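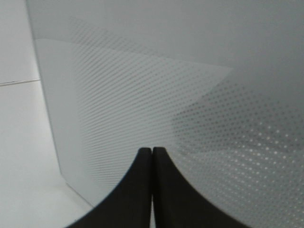 When should an episode be thrown out?

Throw it out if the arm was stopped by hand, if the operator swapped partway through, or if the instruction text doesn't match what the arm was asked to do. Everything else stays in, including the clumsy ones. A slow or wobbly episode gets a quality mark and that's all.

I've put that first as it's the thing people message me about most. The rest of this README covers how Darkance was recorded and the house rules we stuck to (mostly!) while recording it. If you're adding to the set, please read the lot before you switch anything on. It isn't long.

What's in the set

Darkance is a collection of teleoperated kitchen episodes, 2150 in the current release. Of those, 116 are marked "operator error" and 82 are marked "partial". I've left both groups in on purpose, and the loader skips them unless you ask for them. The target for the next release is 4000, and Kendra Sandhu is keeping the task list for that, so ask her before you invent a new task name. We've already got three spellings of "open door" and I'm still tidying up after them.

Each episode folder holds the video from every camera, the joint log, a one-line instruction and a notes file. The notes file is free text. Write what you like in it, but write something.

Before you start

Walk the arm through its full reach at low speed with nothing in the way. Then check the stop button by pressing it, not by looking at it. I know that sounds fussy. Mervin Fehr and I argued over it for ages and he was right, so it's in.

Appliances stay unplugged for all door, knob and button tasks. We don't record anything with heat, and we don't record anything with running water either. If your task seems to need one of those, come and talk to me first and we'll find a version that doesn't.

Take out loose parts that could slide or break if the appliance gets nudged. Glass plates go on the shelf behind the operator's chair, wrapped in the blue cloth, and they go back at the end of the day.

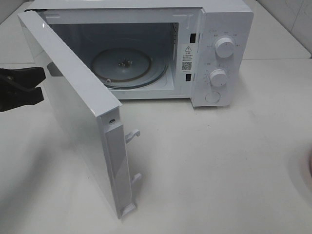 Doors get their own rules, and they're the ones I'd most like you to follow. Never pull a door past the point where it stops on its own. Use the low force setting (it's called "soft" in the Sosero config, don't ask me why) and leave it there for the whole session. If the arm starts to drag the appliance along the counter, stop, put it back on its tape marks and begin a new episode. Don't carry on and hope - the camera calibration won't forgive you and neither will whoever trains on it.

For a door task the start state and the end state both go in the notes. "Door open, gripper clear" is plenty. Clear means the fingers aren't touching anything, and I'd like a full second of stillness at the end so the trimming script has something to hold on to.

People and the arm

One person drives, one person watches. The watcher has the stop button and no phone. Nobody reaches into the work area while the drive light is on, even to straighten something, even quickly. Swap roles after every twenty episodes or whenever either of you fancies a break, and close the episode before you swap.

Hands and faces stay out of the recordings. If someone does wander in, finish safely, mark the episode "person" and move the folder to the holding area. I go through those myself and delete them.

Labels and readable text

We leave printed labels, dials and warning stickers as they come. I used to cover them with white tape and it made the data worse, and it's rotten practice to hide a warning on something people still handle. The exception is anything with a name, an address or a serial number on it. Tape those.

Instructions are in English, lower case, no full stop. Say what to do and leave out how to do it. "close the microwave door" is good. "carefully move left and push the door" is not, and the checker will bounce it if it spots "carefully".

Known problems

The early Rener batch has its wrist video running slightly behind the joint log. There's a fix script in tools, but run it once only, as a second run shifts everything again (sorry). A few of the November episodes were saved without notes, and I've filled in what I could from the video. Where I couldn't tell, the field says "unknown" and I'd rather you left it that way.

The Spanos exporter drops the last few rows of the joint log if you close it too soon. Wait for the second beep.

Changes

Send rule changes to Mervin and data fixes to me. Please don't edit the episode folders directly - open a request with the episode number and what's wrong, and I'll normally get to it the same afternoon.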